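Search this site... Go

Last updated May 29, 2022

Sorting brake parts into colored trays, and whether I believe in it

I have been suspicious of organizing advice for most of my adult life. A good half of it seems designed to sell bins. So when Vasylyna Panasiuk told me I should start keeping my brake parts in separate colored trays during a rear axle job, I nodded and went on using the lid of a shoebox.

Some background. I have two cars, both old, both built by people who thought disc brakes belonged on the front and drums on the back. One of them has 235 thousand miles on it and I have done the brakes on it more times than I care to list. My method was the shoebox lid, plus a coffee can for springs, plus a rag on the floor for anything greasy. It worked. I want that on the record, because what follows may sound like I've been converted, and I haven't been, or not all the way.

Vasylyna teaches an evening course in Skendville for people who want to do their own brakes. I went along in November to complain about it and stayed for the whole session. Her first lesson doesn't involve a car. It involves a white table, a brown mat and two trays, and she puts one part in each. That's it. You stand there and talk about the parts.

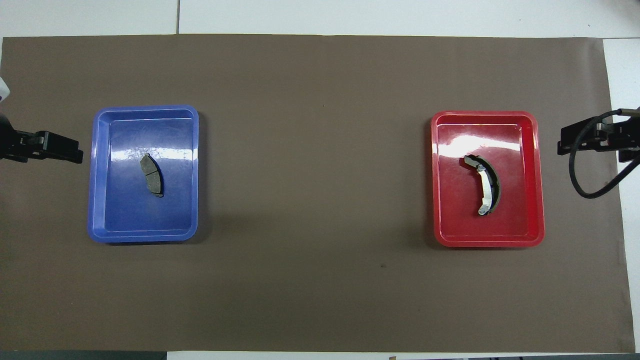
Pad in the blue tray, shoe in the red one.

I thought this was a waste of 9 minutes (I timed it, I'm that kind of student). Anyone who has opened a brake catalog knows a pad from a shoe. The pad gets squeezed against a disc, the shoe gets pushed outward against the inside of a drum, and both of them wear away so the expensive metal lasts longer. Fine.

Then a man who had been driving for decades held up his hand and asked which one went on the front of his pickup. And somebody else had ordered shoes for a car that only takes pads, and had been arguing with the parts counter at Mosquera over the refund. So all right, not everyone knows.

What I did like, once I stopped looking at the clock, was seeing them far apart from each other. The pad is a slightly curved thing, charcoal colored, with a groove across the face. People look at that groove and think it's a crack. On most pads it's meant to be there, it gives dust and gas somewhere to go, and on some it helps you judge how much material you have left. The shoe is a much bigger curve, with the dark lining around the outside and the bare silver web on the inside. The holes in the web are what you'd better pay attention to. Springs and pins hook into places like that, and if you can't remember which hole the spring came out of you're going to have a long evening. Ask me how I know.

Now to my objections. Color coding is only as good as the person's memory of the code. Blue for disc, red for drum, says Vasylyna. Why? There's no reason, she just picked it. If I come back to a half finished job three weeks later I'm not going to remember what blue stood for, I'm going to look in the tray and see a brake pad. In which case a white tray would have done it. Or a shoebox lid.

She says the color isn't for later, it's for the moment your hand is moving and you aren't thinking. I wrote that down and I still don't know if I agree with it. My hand moves fairly slowly these days.

My second objection is the gloss. Those trays are shiny, and under an overhead light you get a big white glare right across the floor of them. Put a small dark clip in the wrong spot and you could lose it in a tray you bought so as not to lose it. I'd take a dull finish over a bright color any day. The Varken catalog has matte ones and they cost a bit more, which annoys me, but there you go.

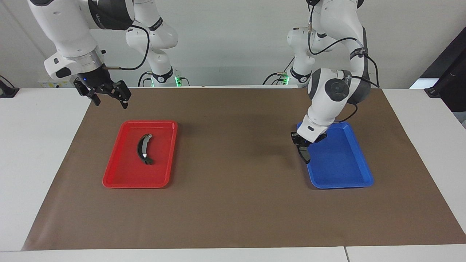 Filed under: Garage > Parts storage

The mat I have no quarrel with. Brown paper, laid over most of the table, edges a bit crooked, and it doesn't need to be any better than that. Brake parts are filthy, even new ones leave a smudge, and paper goes in the trash when you're finished. I used to put down an old towel and then feel obliged to wash it, and brake dust is not something I want going through the same machine as my shirts. (While we're on the subject - don't blow the dust off old shoes with compressed air. Use a wet cleaner and a mask. Some old linings had asbestos in them and you can't tell by looking.)

I've tried paper on my own bench since then. Stesham sells it on a roll, 100 feet, and I've hardly made a dent in it. You can write on it too, and that turned out to be worth more to me than any tray. I draw an arrow for the front of the car and lay the shoes down in the position they came off, and next to each one I write which spring went where. On the wheels where one shoe has a longer lining than the other, the arrow has already saved me once.

As for spacing, I'll give her that one as well. She keeps the trays well apart with nothing in between. My bench is narrow and everything ends up touching everything else, and that's how I once put an old pad back in with a new one on the same side and drove on it for a month wondering about the noise. Two containers with a gap would have prevented it. Two shoebox lids with a gap would also have prevented it, I'd like to point out.

So where I've ended up is paper, a marker, and two trays that don't match because one is a baking pan. Left wheel on the left, right wheel on the right. I only take one side apart at a time so the other side is there to look at when I get confused, and no tray system I've seen beats that.

Vasylyna has read a draft of this and says I've missed the point about blue and red. Could be. The next rear axle is due before winter and I've told her I'll try it her way on one wheel and mine on the other.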